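Automatización | Poscosecha | Entrevistas técnicas

La célula de manipulado de uva de mesa de Asutska, vista desde mantenimiento

En la central hortofrutícola de Asutska, la célula robotizada de manipulado de uva de mesa trabaja en dos turnos durante toda la campaña. El área de mantenimiento, que asumió su cuidado tras la puesta en marcha realizada por Ondley, atendió a esta publicación un martes, en el intervalo entre ambos turnos. Su responsable pidió que la conversación se centrase en la pinza y en su funda, «que es donde se nos va la mayor parte del tiempo».

La funda es una pieza plegada de color negro que recubre la pinza y queda en contacto directo con el racimo. Según el responsable, el manual inicial preveía su sustitución cada 3000 ciclos. «Ese intervalo venía de los ensayos con fruta calibrada y en nuestra línea no se sostuvo. Hoy cambiamos la funda a los 2000 ciclos, aunque a simple vista parezca en buen estado», explica. El criterio quedó recogido en la ficha de la célula al término de la primera campaña.

La limpieza se realiza al cierre de cada turno, con el brazo en posición de servicio y el aire purgado. El operario abre los pliegues uno a uno y retira los restos de pulpa y de raspón con un paño de microfibra y detergente neutro. «El azúcar seco endurece el pliegue. Una funda endurecida deja de ceder donde debe y carga sobre la baya», señala. No se admite el agua a presión, que en una ocasión alcanzó el conector de la muñeca y dejó la célula parada una mañana entera.

Preguntado por el ajuste de la fuerza de cierre, el entrevistado describe un procedimiento en 3 pasos: puesta a cero del sensor sin carga, cierre sobre un racimo patrón de silicona suministrado por Golleo y comprobación final con fruta real. El último paso se efectúa siempre a velocidad reducida, con un técnico junto al mando de parada. «El patrón sirve para detectar derivas, pero todos sus granos ceden igual – y en un racimo verdadero eso no ocurre nunca», afirma.
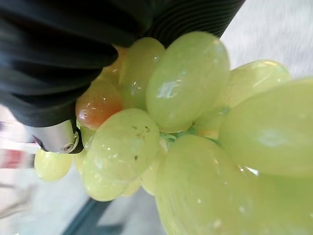

Durante la comprobación con fruta, los técnicos prestan atención a la manera en que los pliegues se asientan sobre los granos y a la distancia entre las partes metálicas y la piel. Ko sostiene que el par de apriete de la tornillería debería verificarse en cada cambio de funda y que hacerlo una vez por semana resulta insuficiente en plena campaña. El responsable admite la discrepancia. «Es una propuesta razonable. La estamos valorando junto con el tiempo de parada que supone», responde.

La cámara de muñeca recibe un tratamiento aparte. Su óptica se limpia antes del arranque y la calibración se repite después de cualquier desmontaje de la pinza. El programa rechaza la toma cuando la confianza de la detección es inferior a 87 sobre cien; en tal caso el racimo pasa a la mesa manual y el rechazo se anota en el parte del turno. «Si los rechazos aumentan de golpe, primero miramos la óptica y después la iluminación. Los parámetros no se tocan hasta haber descartado ambas», precisa.

Para la próxima campaña, el área prevé disponer de una segunda pinza completa, ya calibrada, que permita sustituir el conjunto y trasladar al taller la revisión de la funda. Queda pendiente la adaptación del acoplamiento neumático, cuya entrega está prevista para noviembre.

Contacto con la redacción | Aviso legal | © Todos los derechos reservados | Volver arriba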